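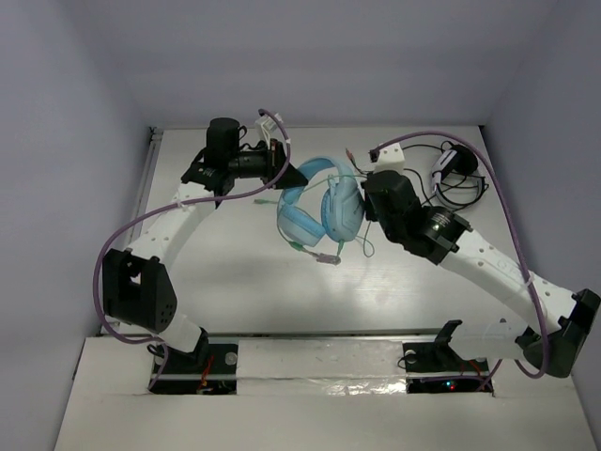

母亲搬走之后,书房里剩下一只纸箱,箱子侧面写着“杂线”。曼朱·辛哈尔星期二下班回来,换了鞋,把箱子拖到客厅,坐在地上开始拆。

胶带是母亲缠的,一共缠了好几层。剪开以后,最上面是一副浅蓝色的耳机,头梁有软垫,线绕在耳罩上,绕得很紧。耳机下面是充电器、两把旧钥匙、一本Inditura的保修手册,还有一团分不出头尾的线。

她认得这副耳机。读研那年她在Ulow做夜班客服,工资按通话算,一晚上最多接过80通。耳机是她自己买的,公司发的那种夹耳朵。后来她辞了职,耳机放在母亲家,母亲拿去听评书,听了好几年。

她给杜安猜·林萨昆打电话。杜安猜从前坐她旁边的工位,现在住在楼下,六分钟后就上来了,手里端着半个柚子。

“你还留着这个。”杜安猜说。

“我妈留的。”

“还能响吗?”

“不知道。先把线理开。”

杜安猜把柚子放在窗台上,洗了手,也坐下来。线打了结,结的外面又套着结。曼朱捏住一头,杜安猜顺着往里找。她们都不说话,楼上有人在拖椅子。

“你记不记得那个老太太,”杜安猜忽然说,“每天凌晨打进来,问电饭锅怎么定时。”

“记得。她会定时。”

“我知道她会。有一回我跟她讲了22分钟,主管把录音调出来,问我为什么不挂。”

“你怎么说的?”

“我说她还没问完。”

曼朱笑了一下,手上没停。最里面那个结是死的,她用指甲挑,挑不开,又去厨房拿了一根牙签。牙签断了一根,第二根才把结撑松。杜安猜把线从圈里抽出来,抽得很慢,怕扯到接头。 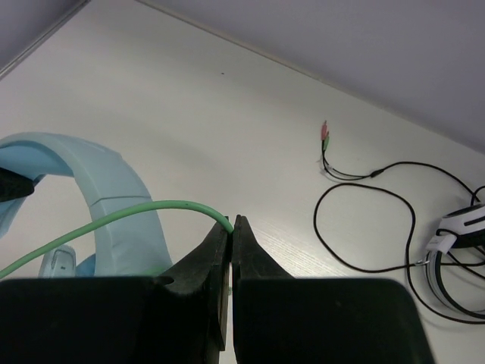 “线理好了怎么收才不会再打结?”杜安猜问。

“松松地绕成大圈,拿布条扎一道,别往耳罩上缠。”曼朱说。

她从针线盒里找出一截布条,是从旧枕套上剪下来的。杜安猜没有让她马上扎。

“先试试。”

曼朱去卧室找那台旧收音机。收音机在衣柜顶上,落了灰,电池仓是空的。她从遥控器里取了两节电池装上,把插头插进去,戴上耳机,拧旋钮。先是沙沙声,左边有,右边没有。她按住右边的插头根部,右边也有了,松开手又没了。

“右边接触不好。”她说。

“Ashworth路口有个修电器的。”

“修一次要多少钱?”

“上回我修台灯,收了79。”

“买的时候都没这么贵。”

杜安猜把耳机接过去,自己戴上,也按住插头,听了一会儿。她的头发压在头梁下面,翘出来一撮。

“在讲天气,”她说,“明天有雨。”

她们把柚子吃了。杜安猜下楼以前,把那两把旧钥匙试了试,一把能开信箱,另一把哪儿也开不了。曼朱把开不了的那把放回箱子,充电器和手册也放回去,在“杂线”两个字旁边添上“钥匙”。

九点多,母亲来电话,说新房子的水压太小,又问书房收拾得怎么样了。

“收拾了一箱。”曼朱说,“妈,那副蓝耳机你还要不要?”

“右边不响了。”

“我知道。”

母亲在那边停了停,好像在关窗户。

“评书都在左边听的,”母亲说,“你拿来吧,星期六顺便把晾衣架也带上。”

曼朱说好。她把线绕成大圈,扎上布条,装进一只干净的布袋,挂在门把手上。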